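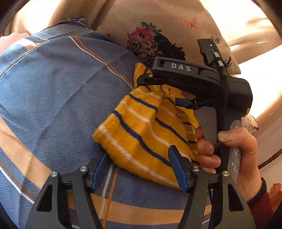

3.2 Assembly and cabling of the hand-held units

The Skusside units were put together in a shared workshop at Vavcombe, on a single bench with hand tools and one desktop printer. No part of the assembly needs a mill or a lathe. The first pair took 11 evenings to finish, most of which went on the linkage. Later pairs took 8, as the print settings were by then fixed and the holes no longer had to be reamed one at a time.

Each unit is used in one hand, and garments are handled with two. The jaws close on a linkage with screws as pivots, and a pad is fitted at the tip of each jaw. Hard printed tips were tried first and let thin cloth slide out when the jaws were drawn apart. Soft pads held knitwear and bed linen equally well, but wore at the leading edge and had to be treated as spare parts. We changed them after every 600 grasps, whether or not the wear could be seen.

Cabling gave more trouble than the linkage. In the first version the connector was left free, and small movements of the wrist were enough to work it out of its socket, with the loss of the whole recording. The connector is now tied down along the side of the module (Figure 3). The tie has to be cut whenever the module is taken off for service - a minor cost, given how seldom this is done. The wire beside the inner link was also moved twice before it stopped catching on loose threads.

Trials were carried out on a bed with household textiles. Figure 3 gives a typical grasp on a striped yellow knit, with the upper part of the cloth gathered under the jaw and the pads of the second gripper at its lower left and lower right. The blue patterned cloth underneath was left creased, as were the other fabrics. A flat, plain background makes the edge of a garment easier to find than it would be in use, and the Poulain set, which we recorded on a bare table, suffers from this fault.

Around 2,000 grasps were recorded in this way during April. Failures were logged by hand at the end of each run under two headings, slip and double pick, the latter meaning that the layer below came up with the garment. Double picks were the more common on soft bedding. A narrower tip reduced them but marked fine knits, and we kept the original width for all the results given in Section 4. The Skellov linkage, which closes in parallel, was fitted to one unit only and is treated separately in Section 3.3.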